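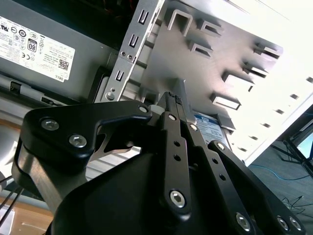

Open desktop case, metal interior.

Search the notebook Go Clear

Tuesday

Subject: thermal compound, and whether Gamulix does what the leaflet says.

Starting position, so I can be held to it later: I don't believe it. The leaflet says a processor runs 5 degrees cooler after swapping "ordinary factory paste" for Gamulix. It doesn't say which factory paste, how old it was, what the room was doing, or which fan was on the cooler. There is a bar chart with no zero on the axis. I have seen this chart before with other logos on it.

We have a customer, Skidik, with a batch of office desktops that have got loud over the years. Their office manager has read the same leaflet and wants every machine repasted. At our hourly rate that is real money for them and a dull couple of weeks for us. Before quoting I'd like to know if there is anything in it.

What bothers me is the usual way people test this. They take an old machine, open it, clean out the dust, pull the cooler, scrape off the old paste, put on the new stuff, tighten the cooler down properly for the first time in its life, and report that the paste made a difference. At least four things changed. The paste gets the credit since it came in a box with writing on it.

So the order today, on one machine at a time, was:

- run it as it came in, note temperature and fan speed
- clean only, run again
- pull cooler, reseat with the cheap gray paste from the drawer, run again
- pull cooler, reseat with Gamulix, run again

Same load program each time, same spot on the bench, lid on. I forgot the lid on the first run and had to throw that one out. An open case gives lovely numbers and no one at Skidik works with the lid off.

First machine, fan under load:

Cleaning took 400 rpm off it. That is before touching the cooler at all. You can hear it from the door.

Reseating with drawer paste took off another 200.

Gamulix after that: no change I would put my name to. The reading wanders by more than the difference between the two pastes. If you started looking at the right moment you could have the result you wanted, in either direction.

Second machine, much the same pattern, except the cleaning did less and the reseat did more (300 off). One corner of the cooler had been sitting a hair high, and the old paste was thick on that side and nearly bare on the other. I'd guess it left the factory like that. Again nothing from Gamulix over the drawer stuff.

Things against my own result, to be fair to the leaflet:

- Paste is supposed to settle in over days of heating and cooling. I gave each one under an hour.
- Temperatures come from the built-in sensor as read by Ello, and I don't trust Ello past whole degrees. It also froze once and showed the same number for ages before I noticed.
- The room warmed up after lunch. The Gamulix runs came last on both machines, so if anything they were handicapped. Should swap the order next time.
- Two machines is two machines.

None of that gets you to 5 degrees, though.
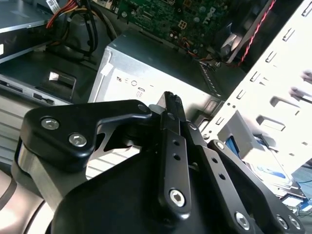

Objection from the next bench, which I'm putting down because it's a decent one: that the factory paste on these is old enough to have dried out, so any fresh paste at all is a gain, and if we're pulling the cooler anyway the customer may as well pay a little extra for the one they asked for. And that I only dislike Gamulix on account of the chart.

Partly true about the chart. As for the rest, I agree with the first half. Fresh paste and a level cooler helped on both. It's the "may as well" I don't like. If we fit Gamulix and the machines go quiet, Skidik will tell people Gamulix did it, and we will be buying it by the case for ever on the strength of a vacuum cleaner and a screwdriver.

There's also Pruvost, who sold us the stock coolers for the last job and say in their fitting notes that any plain compound is fine so long as the screws are done up crosswise, a little at a time. They don't make paste, so they have no reason to lie about it. They do make coolers, so they have every reason to say fitting matters. I noted it anyway.

Draft line for the quote: clean all machines, reseat only those still loud afterward, house paste. Gamulix at cost if they insist, no promise of degrees in writing.

To do:
- repeat on a third machine, Gamulix first, drawer paste second
- leave one running overnight for the settling-in argument
- something other than Ello for readings, even the cheap probe
- find out who took the crosshead with the long shaft
- order wipes, we are down to paper towels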